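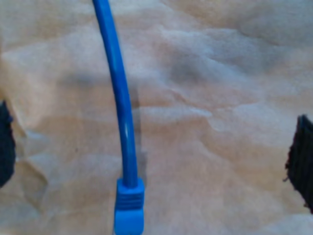 Dindlow Teach Kit, two months in

The box says you can have an arm learning its first task "before lunch." It doesn't say whose lunch or in which time zone, so I can't call it a lie.

I teach the thing cable work, mostly, with the odd bit of sorting when I need to feel good about myself. You get a leader arm you hold, a follower arm that copies you, and software that records both. Do the job enough times by remote control and the training side tries to make a habit of it. The kit cost me 2000 dollars, plus 20 for a clamp that should have been in there already.

Start with the leader arm, the best part by a mile. It's light, the joints don't fight you, and the trigger has enough travel that you can close the fingers slowly around a cable without pinching it like an angry crab. My old Clelon controller had two settings, open and regret. Lag is there if you go looking for it, and I stopped looking after the first week.

What you don't get is any sense of touch. A patch cable is springy and has opinions, and the leader feels exactly the same in your hand whether the follower has hold of the plug or a fistful of air. You end up steering entirely by the wrist camera. Siu-ming Pan, who shares the bench with me, is much better at this than I am and puts it down to years of bad video games.

Hand guiding (grab the follower and push it through the motion yourself) works too. It's fine for big moves. For anything small, your own knuckles end up in the recording, and the arm goes a little stiff around the elbow just when you want it loose.

The software is called Druladitz and is every bit as friendly as it sounds. Recording is one pedal press. Deleting a bad take is four menus and a dialog box that asks if you're sure in a tone I don't care for. Takes are saved by number only, so when I wanted the good one from January I had to remember it was 2828. Please let us type a name.

I got usable results on a simple pick after nearly 100 takes. Plugging in is still a coin toss, and I've made my peace with it.

Good: leader arm, trigger, the pedal.
Bad: no feel, file names, manual printed for ants.

Four stars out of five. Get the pedal extension if your bench is tall.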